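# Laundry robot FAQ

I've been renting out and setting up the Grustix laundry kit since last October, and I get the same handful of questions over and over (mostly by text, mostly late at night!). So I finally sat down and typed up my answers. If yours isn't covered, write to me. – Pejman Farahani

### What do I get when I rent it?

You get the Grustix itself with two arms and two hands, the cables, and a first visit from me. I bring it in, get it standing where it needs to stand, and run a couple of loads with you so you know what's normal. Plan on a whole morning for that.

### Will it work with my washer?

If it's a front-loader, very likely. Top-loaders are a no for now, sorry. The arms have to come in from the front, and the door needs room to swing all the way open. Measure that before you call me, please – I've driven out to two places where the door hit a wall halfway.

I also ask for 60 inches of clear floor in front of the machine. Less than that and I spend the whole visit moving your shelves around.

### Does it need a special basket?

Nope! Plastic, wicker, whatever you own, as long as it's got a rim the hand can get hold of and it isn't taller than the door opening. Soft fabric hampers are the ones I'd skip. They fold in on themselves and then we're all just standing there.

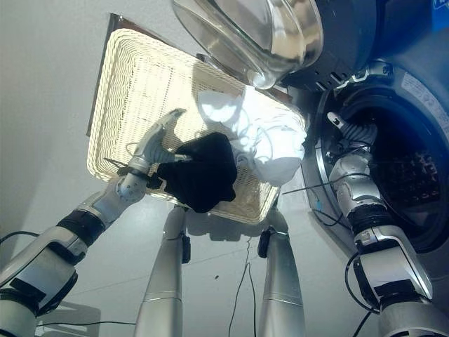
What I do tell people is to go easy on how much they pile in. A few pieces at a time is where it's happiest. Stuff a basket to the top and you'll get socks coming out in clumps, and the whole thing slows to a crawl.

### How fast is it?

Slower than you. I time my demo loads, and a small one usually takes up to 231 seconds to move between basket and washer. You could beat that easily, but you'd have to be in the room, and my customers would mostly like to be somewhere else.

### Can it sort colors?

Kind of. There's an add-on called Harasym that sorts into lights and darks, and it does fine with plain stuff. Stripes and prints confuse it, so it sets those on the dark side. I'd still check anything you really love before it goes in with the bleach.

### Is it rough on clothes?

I worried about this too, so I ran my own shirts through it for a month before I rented out a single one. The grip is gentler than I expected. Cotton, fleece and denim are all fine. I keep lace and anything with beads away from it, and bras with hooks can snag on other things in the load.
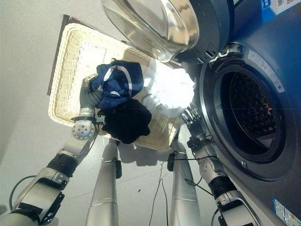
Zippers are another one I get asked about. Close them first, same as you would for any wash, and turn jeans inside out if you remember.

### What does it cost?

Rental is $600 a month, with a $2000 deposit that you get back when I pick everything up. Harasym is included for the first three months, then we talk about whether you're using it enough to keep it.

### What if it stops in the middle of a load?

Press the stop button once, take out whatever it's holding, and start the load over. If it stops at the same spot twice, leave it and call me.

### Why Grustix and not the Jellitz?

I tried both. The Jellitz is a nice machine and it's better at folding, but it wouldn't reach far enough into a drum for me, and the loading is what my customers were asking for. If folding is your big headache, go look at that one, no hard feelings.

### Do you come out to Fusen?

Yes, starting 19th September. Mornings only to begin with, and there's no travel charge if you can book together with a neighbor.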